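The dustpan and brush finally live together

Last updated: November

I've had three dustpans in my adult life and lost the brush to every single one of them. The pan stays put, the brush wanders off to the garage, and then I'm chasing crumbs with a folded envelope like my grandmother did. 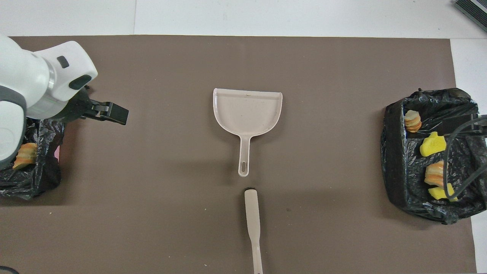 So my new plan is hooks! I wanted a set where both pieces matched (that pale pinky-beige you see everywhere now), mostly so I'd notice when one went missing. The pan has a long hole near the tip of the handle for hanging, and I put its hook on the inside of the pantry door, 34 inches up, low enough that the kids have no excuse. The brush gets the spot right next to it.

Parisa Bagheri, my neighbor, thinks I should just buy a little vacuum and be done with it. Maybe! But I can sweep up after toast in 21 seconds, and a vacuum would still be looking for its charger.

Next up is the drawer under the stove, which I've been avoiding since we moved to Drunley. I opened it this morning, saw the muffin tins, and closed it again.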